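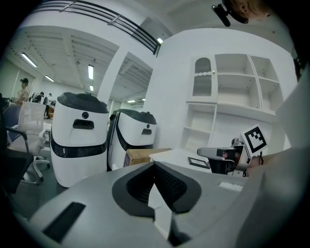 Issue 70, page 2

Rules for the shop floor, written by the people who stand on it

Service robots now share floors with people in hotels, clinics, warehouses and offices, and most of the companies that run them have a safety manual somewhere. Fewer have one that gets read. Skurnstead, which tests and prepares service robots for customers before they go out, rewrote its working rules last year after its old manual reached 430 pages. The new one fits on 2 sheets of paper, with a longer reference file behind it for those who need it.

We spoke with the company's floor safety lead on a Sunday, when the building was quiet enough to talk. She asked that her name be left out, as the rules were written by the whole floor team and she did not want them to be taken as hers.

The first thing she wanted to talk about was parking.

"People expect me to start with emergency stops," she said. "Emergency stops are important and we test them. But most of what goes wrong on a floor like ours goes wrong with machines that are standing still. Somebody leaves one in front of a door. Somebody leaves one switched on, walks off to get lunch, and the next person leans on it."

Under the Skurnstead rules, a robot that is not under test is either parked or attended. There is no third state. Parked means drive power off, brakes set, and a tag on the body with the time it was left. Attended means a person who knows the machine is close enough to reach its stop button without taking more than a couple of steps. If that person is called away, the robot is parked first, even when the call is urgent.

"That one took the longest to get accepted," she said. "Engineers will tell you they are only going for a second. I used to say it myself."

The second rule deals with robots that stand next to each other. Two units of the same model look alike, and the team had a close call when a technician sent a drive command to one and its neighbor moved. No one was hurt. The company now requires that the unit number be read aloud from the machine and matched against the screen before any command that produces motion. Numbers must be readable from the front and from behind.

"Reading aloud feels silly for the first week," she said. "Then you catch one mistake and it stops feeling silly. I have heard people do it when they were alone in the building."

The numbers were a small fight of their own. The first set of labels had been chosen to look good in customer photos, and they could not be read from farther than arm's length. Clestosport, which supplies some of the bases Skurnstead works with, agreed to leave a flat patch on the rear cover for a larger one. Older bases got a strip of tape and a marker pen, and several of them still have it.

I asked about tools held in the hand. Much of the work at Skurnstead involves people moving around the machines with handheld grippers and tracking markers, often with a camera worn on the head, and the general safety standards the team had read had more to say about the robot than about the person beside it.

"A gripper in your hand is a tool, and we treat it like any other tool," she said. "It has a place on the table. It gets checked for loose screws at the start of a session. You don't walk across the floor looking down at it."

Head-worn cameras have a rule of their own. A person wearing one is asked to turn the whole head before stepping sideways or backward, as the strap and housing can get in the way of a quick glance. Cables, where there are any, go down the back and are clipped at the waist. Nobody wearing a camera may be the person attending a live robot.

"You can't do both jobs," she said. "If you are recording, your attention is on your hands, and it should be. So someone else watches the machine."

The recording itself raised questions that were not about injury at all. Cameras pick up coworkers, screens and visitors who happen to be in the next area. The team decided that anyone who may be in view has to be told before a session begins, and that a person can ask for footage to be removed without giving a reason. Requests go into a shared log. She said the log is short, and that she would be more worried if it were empty.

Skurnstead did not invent all of this. The tag system came from Ladefoged, a maintenance contractor that had used something like it on conveyor lines. The parked-or-attended rule was adapted from a training course called Zundo, which two of the team took before the rewrite. What the team added was a test for every line of text: a new hire reads the rule, goes out on the floor and does what it says, while the author stands by and keeps quiet. If the new hire has to ask a question, the rule goes back.

"We lost a lot of good sentences that way," she said. "There was a paragraph about situational awareness that I was proud of. The new hire read it, looked at me and asked what he was supposed to do. I didn't have an answer, so it came out."

The reference file keeps what was cut, along with risk assessments, supplier sheets and the incident log. It runs to 1766 entries — a number she gave with some embarrassment — and it is searchable. Few people open it in a normal week. She thinks that is fine, provided the floor sheets are right.

Furniture turned out to need more rules than she had planned. Chairs on wheels drift. Boxes get put down by whoever is carrying them, and a box that stays in one place for a month becomes part of the room in people's minds, though it may not be on any map the robots use. The sheet says that anything on the floor in a drive area has to be moved out or marked before a motion test, and that the person starting the test makes the walk around personally. It can't be handed to someone else.

"I have had people tell me the sensors will see the box," she said. "Maybe they will. We are testing the sensors, so I would like not to rely on them that day."

Not everything has worked. A rule that limited the number of people on the floor during tests was dropped in February. It was ignored whenever a deadline came up, and she did not want a rule on the sheet that everyone knew could be broken. It was replaced by a requirement that one named person be in charge of each test, with the right to send anybody out, including managers. That has been used a few times. She was sent out once herself, for standing in a turning area with a cup of coffee.

Her advice to smaller companies was to begin with a single sheet and a single area, and to write down what people already do well before writing down what they should stop doing. She also suggested dating each rule and reading the oldest ones out at a team meeting every few months.

"Some of them were written for a machine we sent back long ago," she said. "You read it out and everybody looks at each other — what is that one for? Then you can cross it off."

The sheets are taped up at both entrances to the floor. The copy by the loading side has handwriting on it, mostly corrections, and she plans to work those into the next version before anyone prints it again.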